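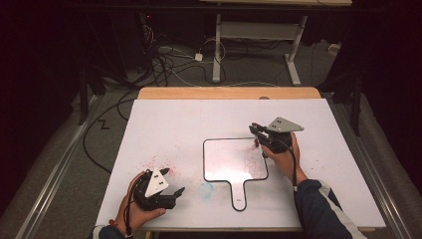 Chapter 2
Checking Understanding in the Classroom

Teachers make many small decisions in the course of a lesson: whether to move on, whether to repeat an explanation, whether to change the order of the tasks. Each of these depends on some knowledge of what the pupils have understood. A written test supplies such knowledge, but usually too late to alter the lesson in which the difficulty arose.

This chapter is concerned with methods that give the teacher an answer from every pupil within a few minutes. They include short written replies on hand-held boards, exit slips, voting cards and planned questioning. Section 2.1 sets out the terms used. Section 2.2 draws on lesson records from Esedon, a secondary school of 600 pupils, where 41 lessons were observed during September. Section 2.3 considers the wording of questions, and in particular the difference between a question that invites recall and one that brings a mistaken idea to light.

Readers training to teach younger children may wish to begin with Section 2.4, which deals with replies given by drawing or pointing.

Key terms: formative assessment; wait time; hinge question; exit slip; misconception.

Before reading further, recall a lesson in which you were a pupil and did not follow the explanation. Note how the teacher might have found this out, and at what point in the lesson.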